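Progress report no. 2: Bresia (board game, small press development grant)
To: Bastian Wiegand, Prudura Fund
17 April 2024

Hi Bastian,

You asked for the long version this time, so get comfortable! Short answer first: the rules are nearly there, the map is finished, and the card deck is late. The deck is my fault and I'll get to it.

Where the game stands

When I wrote last, Bresia was a race game with a bit of trading glued to the side. You rolled, you moved your caravan toward the city, and if you rolled badly you sat in the swamp for an hour watching your friends have fun. I love dice, I grew up on dice, but that was rough. So the movement roll is still in there, only now you can spend grain to push on one extra space, and a player stuck in the swamp gets to draw from the Rumor deck every turn. Some of the rumors are really good (there's one that lets you swap caravans with the leader, and people have yelled about it).

We've now logged 127 playtests. Most were at the Stovton game night, and the rest were with two groups who play by mail-in feedback form and never met me. The blind groups were brutal and very useful. Both of them missed the rule about paying the ferry, so that's moved from page nine to the turn summary on the back cover.
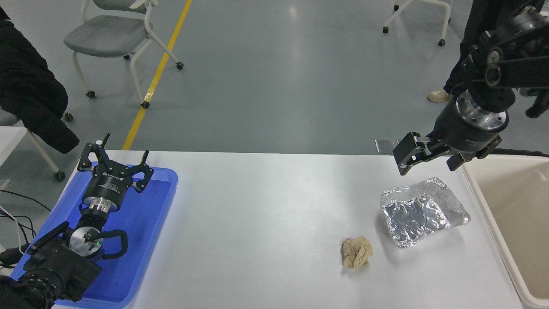
Left side of the table, with the blue tray.

Average playing time is down to about 90 minutes with four players. Five players still drags, mostly in the market phase, and I'm thinking of having everybody bid at once with hidden cards. I tried it a couple of times in March and it felt quick and mean in the right way, but I want more games with it before I rewrite the section.

Cards and art

OK, the deck. I planned on having all the Rumor text final by now and I don't. I kept tinkering. Each time I cut a weak card I'd write two new ones, and then those needed testing too. I've stopped adding cards as of this week, and the list I have is the list. The map is done and I'm so happy with it, especially the river, which finally reads as a river from across the table.

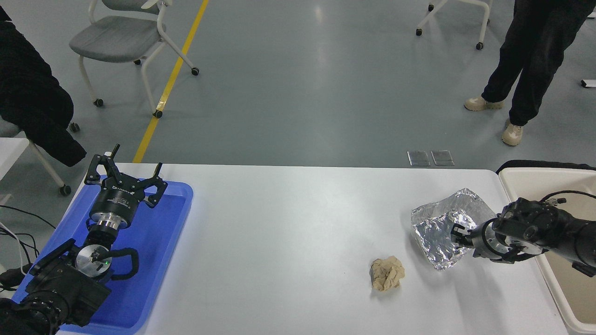 Money

The second payment was $2000, and $400 of it is still unspent. The biggest chunk went to the map illustration, then prototype printing, then room fees at Stovton. The leftover is set aside for one more round of prototypes once the deck is locked. I'm not asking for any change to the budget.

Printing

Dramani sent a new quote and it's a little lower than the old one if we go with a linen finish on the cards only and leave the board plain. I'd like to take that. They also want to know whether we need a plastic insert, and I said no, bags are fine. Tell me if you feel strongly the other way!

What I need from you

A yes or no on the Dramani quote, and your comments on the rulebook draft (the ferry page especially). I'll send the final Rumor list with the next report, along with notes from the hidden bidding games.

Thanks again for being patient about the cards.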